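Cristian Agudelo
Old computers again. On Sunday I opened one more desktop tower, and I want to write down some things for people who are afraid of doing it the first time. Small thread.

First thing is the side panel. Lay the tower on its side with the open side up, and everything inside looks at you. When it stands, you work with your neck bent and small screws fall down to places you can't reach.

Second, look before you pull. I like this kind of case, where the things you are allowed to move are blue. The latches of the drive bays, the release tab near the front corner. You can follow the color.
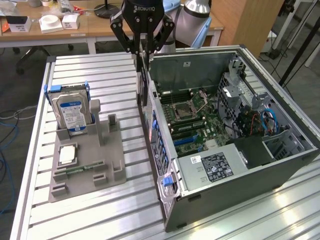

Side panel off. Memory, processor socket and power supply, all easy to find.

Third, give each part a place. For years I put everything in one soup bowl, and then I was searching in the bowl. Now I use a printed tray with slots and posts. The hard drive stands up in its own slot, with the blue pieces still on it.

Lucero Llanos asked me if a tray is not too much for one computer. For one, maybe yes. But we have up to 31 waiting at Pakus, and they go to the school in Ayala in October — so for us it is worth it.

Fourth, memory. Open the clips at the ends and take the module by its edges. Don't touch the gold contacts. I know everybody says this, I still see fingers on them.

Fifth, the processor. Lift the lever, open the metal frame, take the chip straight up. Never slide it. Then put it down flat where nothing can fall on it.

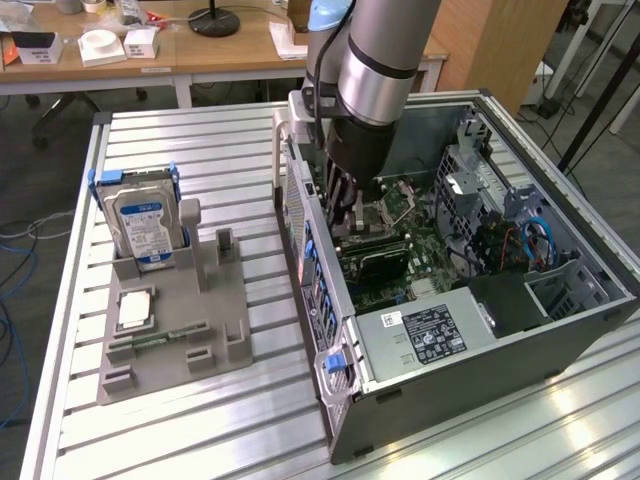
On the tray: hard drive, processor, one memory module. Socket is empty.

The power supply I leave inside and I don't open it. If it is bad, I change the whole box.

Next time I write about cleaning the fan, and about the cables, which I always put back worse than I found them. If you have a question about your own tower, send me the model and I will try.

© Cristian Agudelo · Contact · Back to top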